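The Table, Finally: a Small Gallery

Thursday, April 11, 2019

I promised a few of you I would put up pictures of the table once the finish had settled, and then I kept finding other things to do (the garden, mostly). So let's get to it! It's the big light one from the back room at Inlow, the one I bought secondhand last August and have been fussing over ever since. I paid 94 dollars for it, which I thought was a steal until I saw what was under the old varnish. Glue. Paint. Something that smelled like cough syrup when I sanded it. I went through 31 sheets of sandpaper and a good pair of gloves, and my elbow has only just forgiven me.

For anyone who wants to know what went on it, I used the Drimo matte oil, the clear kind, in very thin coats. I had planned on the satin but I tried a dab on the underside and it looked like a bowling alley. Matte it was. I'm so glad I didn't rush that part.

These are all close-ups of the top, so don't expect the legs. The legs are a whole other story and they aren't done.

The color

I wanted to keep it as pale as I could, and I think it worked out. Cream in some places, more of a beige in others, with little bands that go a bit warmer. It changes a lot with the light too, and near the bottom of this one there's a patch of shine that almost turns the wood silver. I was worried about that at first and rubbed at it with a cloth like a crazy person, but it's only the light. Move your head and it goes away.

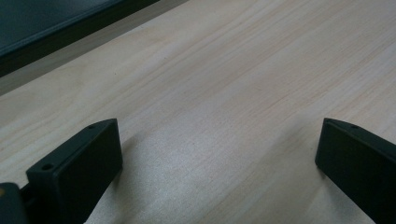
The grain

My favorite part, by far. Most of it runs in long fine lines, nice and straight, and then up toward the left, close to the dark thing in the corner, it loosens up and starts to curve. There are even some faint loops in there if you look for them. I didn't know any of that was under the varnish! The first time it showed through I stopped sanding and went to make coffee so I could come back and look at it again.

You'll also find a couple of tiny dark dots. I went back and forth on whether to fill spots like those and in the end I left them alone. Filler never takes the oil the same way, and I'd rather have a dot than a pale blob where a dot used to be — I learned that one on a bookshelf.

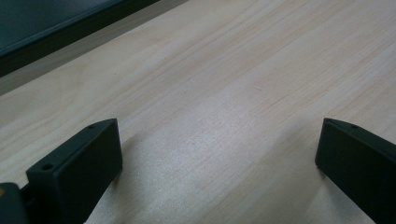
The stripes

Over on the right side the color goes a little peachy and the streaks get longer and wavier. Somebody at the Rumen market told me that pale wood is boring, and I wish I'd had this one on my phone at the time. Some of the lines are as thin as a hair and some are wide enough to put a fingertip on. With the matte oil you still get a soft glow in the middle when the light comes across it, and that's about as much shine as I want from a table.

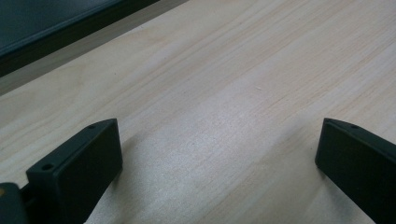 Creamy in the middle, warmer to the right, and a few ripples in the grain.

A few things people have asked me by email

How long did it take? Roughly 7 weekends, not all of them full ones. I'd do it quicker the second time, but there isn't going to be a second time for a good while.

Do you need a power sander? I used one for the first pass and did the rest by hand, always going with the grain. By hand is slower but you don't get those little swirl marks that only show up after the oil goes on.

What do you clean it with? A damp cloth and then a dry one. I have a bottle of the Su wood soap in the cupboard and haven't opened it yet.

Is it for sale? No! Ask me again when you've seen the legs.

Next up is the bench that goes with it — same pale wood, I hope, though it's under three coats of green paint at the moment so your guess is as good as mine. I'll add pictures to this page when there's something to see.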